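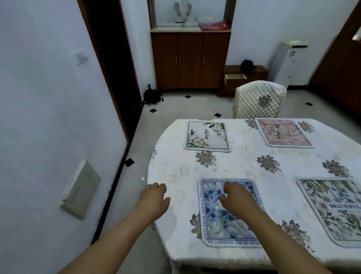 State and Local Government, Unit 5
How a bill gets lost: notes on the committee stage
Benjie Belmonte

Read before the March session. The textbook chapter on this is fine but it was written by someone who likes legislatures more than they deserve, so use these notes alongside it. The readings packet has the sample bill (the Urquijo culvert bill, which we will be using all month, and I apologize in advance for how much you are going to know about culverts).

1. Where we left off

Last unit ended with a bill being introduced. A member dropped it with the clerk, it got a number, it was read by title, and somebody's office sent a press release saying the member had "taken action." All of that is real, and none of it changes the law. Most bills in most state legislatures end their lives a short distance past this point. They don't get voted down. They get referred.

Referral means the presiding officer (speaker in the lower chamber, president or president pro tem in the upper, depending on the state) assigns the bill to a standing committee. In some states there are rules that say which subjects go where. In others the rules say the presiding officer decides, and the rest is manners.

Term to know: standing committee. A permanent committee with a subject area, such as transportation, education, or ways and means. Compare select or interim committee, which is set up for one purpose or for the months between sessions.

2. Why referral matters more than it looks

The culvert bill could reasonably go to three places. It concerns roads, so Transportation. It concerns drainage, so Natural Resources. It would let counties issue a small bond, so Finance. Each of those has a different chair, a different set of lobbyists in the hallway, and a different attitude toward counties spending money.

If the speaker likes the bill it goes to the committee with the friendly chair. If the speaker dislikes the bill it goes to the committee whose chair has described culverts as "a local matter" on four separate occasions. If the speaker really dislikes the bill, it gets a double referral, so it must be reported out of one committee and then out of another, and the session is only so long.

In our version, the bill goes to Transportation with a second stop in Finance. Keep that in mind for the exercise.

3. The chair

Three powers, in descending order of how often they show up in the newspaper and ascending order of importance.

Running the hearing. The chair decides who speaks, for how long, and in what order. Supporters who drove from the far end of the state may be heard first or may be heard at 6:40 p.m. after the reporters have gone home.

Deciding on amendments. In many chambers the chair can rule an amendment out of order, usually on grounds that it is not germane (not related to the bill's subject). Germaneness is a real rule and also a very flexible one.

Setting the agenda. A bill that is not put on the calendar is not heard. A bill that is not heard is not voted on. The chair does not have to announce this or give a reason, and in most states no record shows that a decision was made at all. When a constituent asks, the answer is that the committee "ran out of time," which is always true of any committee.

Some states limit this. A few require every bill to get a hearing. A few more let a majority of the committee force a bill onto the agenda. Find out what your own state does before the session; I will ask, and "it depends" will be marked as a partial answer.

4. The hearing itself

You are required to attend or watch one, so a few words on what to expect.

Hearings start late. The room is either much too big or has people sitting on the radiator. Members come and go, because they sit on more than one committee and the committees meet at the same time. A member who walks in halfway through, asks a question answered ten minutes ago, and leaves before the reply is not being unusually rude. That is an ordinary Tuesday-type performance on any day of the week.

The usual order:
The sponsor presents the bill.
Committee members ask the sponsor questions.
Proponents testify.
Opponents testify.
Neutral parties testify. These are often agencies with strong views.
The sponsor closes.

Watch the neutral parties. When the highway department says it "takes no position but would note certain implementation concerns," it has taken a position. If you write down only one sentence from the hearing, write down that one.

Testimony rarely changes a vote on the spot. What it can do is give a member who already had doubts a respectable reason for them, or produce a fact that ends up in an amendment. In the packet, look at the testimony from the Jurnach township supervisor, who mostly talks about a school bus route. She talks for two minutes. One line of hers, on who pays when a culvert sits on a township boundary, becomes section 4 of the amended bill. The consultant from Altetex, with the slides, gets nothing into it.

5. The fiscal note

Term to know: fiscal note. A statement, prepared by nonpartisan staff or by an agency, estimating what a bill would cost the state or its local governments.

Students skip the fiscal note because it is dull. Members read it first, and sometimes it is all they read. The culvert bill's note says there are 1320 structures that would need inspection statewide. It does not say what an inspection costs, only that costs "cannot be determined but may be significant." That phrase has killed more bills than any governor.

Two things to check on any fiscal note:
Who wrote it. Where the affected agency supplies the numbers, an agency that does not want the job will find it expensive.
What it leaves out. Notes normally count spending. They seldom count what happens if the bill fails, such as a county road closing by itself in the spring.

You do not need to be able to do accounting. You need to be able to tell me whose estimate it is.

6. Markup and the substitute

If the chair is willing, the committee meets in work session (some states say executive session, some say markup) and goes through amendments. Here the sponsor finds out what the bill costs in the other sense.

The culvert bill came in as a requirement: counties shall inspect every ten years. It left Transportation as a permission: counties may inspect, and if they do, may apply for a grant, if there is a grant. One word was doing nearly all the work. Read any bill for shall and may before you read it for anything else.

When the changes are many, the committee adopts a substitute, a complete new text under the old number. The sponsor will then stand next to it for photographs. Ask yourself at what point a bill has become a different bill. I have no firm answer and I've been teaching this a while.

7. Reporting out

Possible outcomes of a committee vote:
Do pass
Do pass as amended
Without recommendation (the committee shrugs, with a roll call)
Do not pass, in the states that bother
Tabled or indefinitely postponed

Tabling is the polite one. In theory the bill can be taken off the table. Please do not write in an exam that it "is still under consideration."

8. Getting around the committee

Discharge. A petition or motion that pulls a bill out of committee and onto the floor. It usually needs a majority of the full chamber and sometimes more. It is rare, partly from the numbers and partly from memory: everyone who signs has told a chair in public that the chair was wrong, and the chair has their other bills.

Amending something else. The sponsor waits for a bill that is moving and attaches the text to it. This is where the germaneness rule and any single-subject clause in the state constitution come in. It is also why the culvert language turns up later, almost word for word, in a bill titled "An act relating to county fairs."

Waiting. Next session, a new chair. Probably the most successful method and certainly the least exciting to watch.

9. Exercise

Work in pairs. One of you is the sponsor, one is the chair of Finance. The culvert bill has just arrived from Transportation as amended. There are roughly 10 legislative days left, and your counterpart in the other chamber will need at least some of them.

The sponsor gets one page to persuade the chair to schedule the bill. The chair gets one page to say what it would take. Neither of you may use the words "common sense" or "stakeholders." Then swap and do it again with the original text, the one that says shall.

Several pairs last year reached agreement in the first minute. If that happens, one of you is not playing a chair.

10. Housekeeping

Hearing reports are two pages, double spaced, submitted through Urkora as usual. Urkora will tell you the upload failed. Check the folder before you send it five more times. Give the committee name, the bill number, and the time the hearing was scheduled to begin as well as the time it began. I am keeping a list.

If you watch a recording, watch the whole item, including the part where they look for the microphone.

Reading for the next unit is chapter 6 to the end of the section on conference committees, plus the second half of the packet. Page 2 of the conference report is printed upside down in some copies. The text is the same either way up.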